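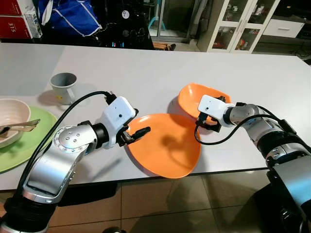 Old lockets usually reach the market in bulk. A family clears a house, a jeweler closes, and a bag of them turns up at auction with the chains knotted together and no notes on any of it. The first job is sorting, and it takes no special equipment. Lockets that open go in one pile, lockets that stick go in another, and the chains stay aside until somebody has the patience for them.

The saleroom at Trenasbridge handled 3,117 lots of small jewelry last year, and lockets were a bigger share than the house expected. Most sold in mixed groups. Prices for single pieces have climbed, mainly for large ovals with engraved fronts, but a mixed lot can still be had for the price of a decent dinner. Buyers take their chances on what is inside, in both senses.

Gold-filled is what most people will find. It has a layer of gold bonded to a base metal, far thicker than plating, and a good one can look nearly new after decades in a drawer. The marks are on the inside rim or the back of the bail, and they are small. A fraction such as 1/20 followed by a karat number means that one twentieth of the weight is gold of that karat. A loupe helps. So does a bright window in the morning.

Solid gold lockets are lighter than many buyers expect. The walls were often rolled thin, and years of being pressed shut by a thumb leave a shallow dent in the middle of the cover. Dents can be taken out from the inside by a bench jeweler, though the engraving suffers a little each time. Some collectors prefer to leave them.

The hinge is the part to look at before anything else. Open the locket slowly and watch the two halves. If they drift sideways, the hinge pin is worn or has been replaced with a thinner one. If they stop short, there may be dirt packed in the knuckles, and that is a simple cleaning job. A hinge with a blob of gray solder on it is a different matter. Lead solder was a common home repair, and it eats into gold when the piece is heated again. A jeweler has to scrape all of it off before doing proper work, and the bill reflects that.

The shop at Demlow charges $60 to rebuild a locket hinge, and has kept that price for three years. The wait is longer than it used to be. A catch that has gone soft is a smaller job and is often done while the customer looks around the cases. Soft catches are the reason so many lockets are found with a rubber band around them.

Then there are the frames. A complete locket has two inner rims that hold the pictures in place, each with a clear cover, usually celluloid in older pieces and glass in the better ones. Rims go missing constantly. They pop out when a photo is changed, roll under something, and are never seen again. Daly, the parts dealer, keeps trays of spare rims by shape and size, and will match one by mail if the seller sends a tracing. Hearts are harder to match than ovals because the point varies so much.

Photographs divide collectors. Many lockets still hold them, trimmed by hand with nail scissors, sometimes with a second picture tucked behind the first. There may be hair behind that. Some buyers take everything out and sell the locket clean. Others will pay more for one with its pictures, even when the faces are unknown. A penciled name on the back of a print can be worth following up, and the Prutatwood historical society has matched a few to families in the county – always check the back before throwing one away.

Cleaning should be light. Never put a locket with photographs in water or an ultrasonic tank, and take out celluloid covers before using any kind of solvent. A dry soft brush will get most of the dirt out of engraving. Polishing cloths are fine on plain backs, but they round off the fine lines on the front faster than people think.

For chains, check the weight. A large locket on a thin chain will saw through its own bail, and most buyers of the long Victorian style end up wearing it at 20 inches on something heavier than the one it came with. Keep the original chain in a marked envelope. The next owner may want it.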